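Chapter 9
Sorting Solid Doses at the Table

Solid doses are tablets, capsules and softgels taken by mouth. In home care they usually arrive in bottles or blister cards and are moved to a pill organizer before use. This chapter covers the work surface, the containers and the order of filling. Liquids, patches and inhalers are treated in Chapter 20.

A pill organizer is a box divided into lidded compartments, each holding the doses for one time of day. Lid color commonly separates one group of compartments from another. The color has no fixed meaning across makers, so the key must be written on the medication record before filling starts.

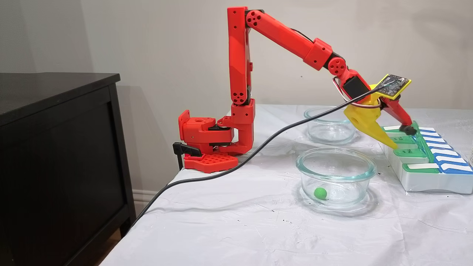 Page last changed: April, by Rokeya Ranasinghe

The basic layout uses a pale cover over the tabletop, a white organizer with green and blue lids, and two round clear glass bowls. A dropped tablet of a dark or strong color shows up quickly on a pale cover; a white one may not, and the surface should be checked by hand after each fill. Clear bowls allow the contents to be inspected from the side as well as from the top.

Each bowl holds one product only. Tablets are moved singly, and the lid is closed before the next compartment is opened. Two products are never combined in one bowl – even for a short time.

In the Rurnwood exercises at the end of the chapter, students fill an organizer from a written record and then exchange it with a partner for checking. Section 9.1 begins with reading the record.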